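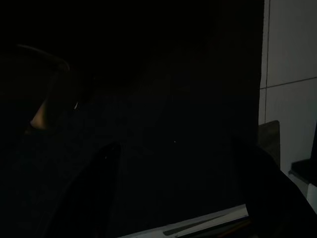 Yara Chamoun
Housing reporter

Renters at the Cemia apartments are being asked to pay $500 for a kitchen plan that its seller says will save them 20 minutes a day, a figure the seller has so far declined to back up.

The plan, called Rikby, went out to tenants in June in a folded leaflet from Najjar, the company that manages the complex. It applies to all 956 apartments and is described on the front as voluntary. On the back, in smaller type, tenants are told that kitchens "not brought up to the Rikby standard" may be noted at the annual walk-through. The leaflet doesn't say what being noted leads to.

For the money, a household gets a visit from an organizer, a set of shelf risers and a dish rack sold under the name Stina, and a card with five rules to be stuck inside a cabinet door. Nothing is built. The counters stay, the sinks stay and the faucets stay.

The rules are short. Put plates away the same day. Keep the space beside the sink clear. Store oil in a cabinet. Hang mugs or shelve them. Leave nothing in the basin overnight.

Anyone who has shared a kitchen will have heard most of those for free.

Najjar says the 20 minutes comes from "time tracking in occupied kitchens." Asked how many kitchens, over how many days and who held the watch, the company sent back the same sentence with the word "extensive" added. A second request got an automatic reply. It's possible there is a study. It's also possible somebody timed one person doing the dishes before and after a good scrub, which would produce a number too.

There is a simpler question, and the leaflet skips it. What do people in these kitchens spend their time on? The counters at Cemia are dark speckled granite and they're short. The sink takes a good part of the run, and the strip behind it ends up holding whatever gets used every day – a mug, a bottle of oil, a container or two. A plate gets set down in whatever space is left. Another goes in the sink. It's an ordinary arrangement, and for a lot of people it's an efficient one, given that the things they reach for are already within reach.

Moving the oil into a cabinet means opening the cabinet to get it and opening it again to put it back. Rikby counts that as tidying. It isn't obvious how it counts as time saved. 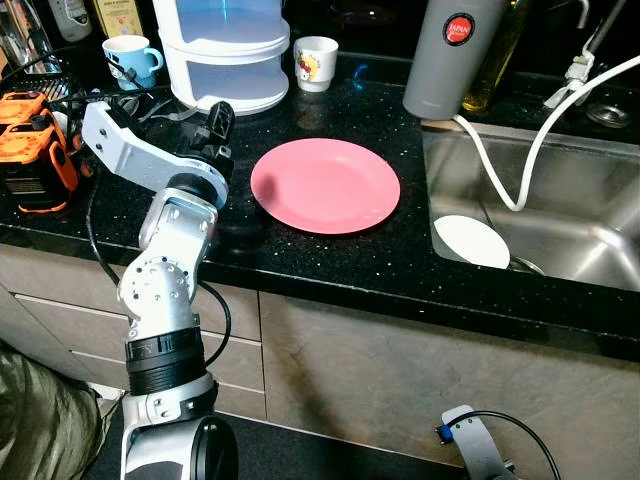 Ashok Vashisht says he would sooner have the $500 spent on the kitchen itself. "Give me another foot of counter and I'll put the plate wherever they want it," he said. He has read the card and agrees with the rule about the basin, mostly on account of the smell in summer, but says the one about the oil was written by a person who doesn't fry onions. He also wants to know who pays for the rack if it rusts.

On the rack, at least, there is an answer. Under the terms posted in the leasing office, the Stina rack belongs to the tenant once it's unpacked, and there are no returns on "opened organizing goods." The shelf risers fall under the same line. A household that pays, finds the risers don't fit the cabinets and wants its money back is out of luck on both, and would have to argue over the organizer's visit separately.

Whether the risers fit is a fair thing to wonder about. The leaflet gives no measurements. The leasing office had a sample out on a desk when I stopped by at lunchtime, and it stood up well enough, but a desk isn't a corner cabinet with a pipe through it. Staff there were friendly and said the organizer "works with the space." They didn't have a sample kitchen to show, and they didn't know of a finished one whose tenant was willing to have a visitor.

So there are no before-and-after results to look at. There are drawings. In the drawings every counter is bare from wall to wall, and the sink is bare too, and there's a lemon.

Najjar makes a second claim, further down the page, that a Rikby kitchen is "easier to keep hygienic." Fewer things on a counter do make it quicker to wipe, and I won't quarrel with that. A polished dark stone with bright flecks in it hides crumbs very nicely, and lifting a row of cups and containers to get at what's behind them is the part everybody puts off. But the job there is wiping. A cloth does it. The leaflet never mentions one.

Dish racks themselves can be useful, and there's a decent case for one in a kitchen where washed plates get leaned in the sink for lack of anywhere better. Plates need to stand somewhere. The trouble is that the rack has to go on the counter, and the counter beside the sink is the space that rule two says should be kept clear. I put this to Najjar. The reply was that the rack is "considered part of the clear zone." 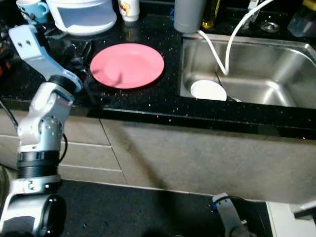 Read the rules a second time with that definition in mind and the others start to wobble as well. If a rack can sit in the clear zone and the zone still counts as clear, then a mug could, or a tumbler, provided it was bought from the same people. Nothing on the card says which objects are permitted. The organizer decides on the day, and the tenant finds out at the walk-through whether the next visitor sees it the same way.

Najjar was firmer on the walk-throughs than on anything else. No tenant will be penalized for declining Rikby, it said in an email, and the wording on the back of the leaflet was meant "as encouragement." It has no plans to reprint the leaflet. Tenants who want that promise in writing should probably ask for it in writing, under their own apartment number, and keep the reply with the lease.

The company wouldn't say how many households have signed up. It described interest as strong. It wouldn't say, either, whether Rikby is a separate business or a name it has given to a service of its own, though the telephone number on the leaflet rings through to the leasing office. If the two are the same, then the people selling the standard are also the people who will be checking for it, and that ought to be printed somewhere near the price.

Payment can be spread over the rest of the lease term. The leaflet calls this "easy" and gives no schedule. When I asked for one I was told it would be worked out with each household, and that there was no interest charge but there might be a handling fee. The amount of the handling fee wasn't available.

None of this makes the plan a swindle. Some people do want a stranger to come in, empty the cabinets and tell them where the bowls go, and for them it might be money well spent. A person who has just moved in and has boxes on the floor could get something out of it. But they would want the organizer, and could do without the arithmetic. Twenty minutes a day is a lot of time to find in a kitchen with one short counter. For a household that washes a couple of plates and a pan each evening, it may well be more than the whole job takes.

The cheaper experiment is to try the rules. They're listed near the top of this article and they cost nothing. Put the plates away, get the sink empty before bed and see whether the evening gets any longer. Leave the oil where it is for the first week and move it the second, if you're curious about that one.

Najjar says the sign-up period has been left open, with no closing date, and that organizers' visits will be booked in the order payments come in. Questions about the plan go to the leasing office. I've asked again for the time-tracking figures, and for the handling fee, and will add them here if they arrive.

We use cookies to remember your settings and count visits to our pages. By continuing to read you agree to their use. Accept | Manage choices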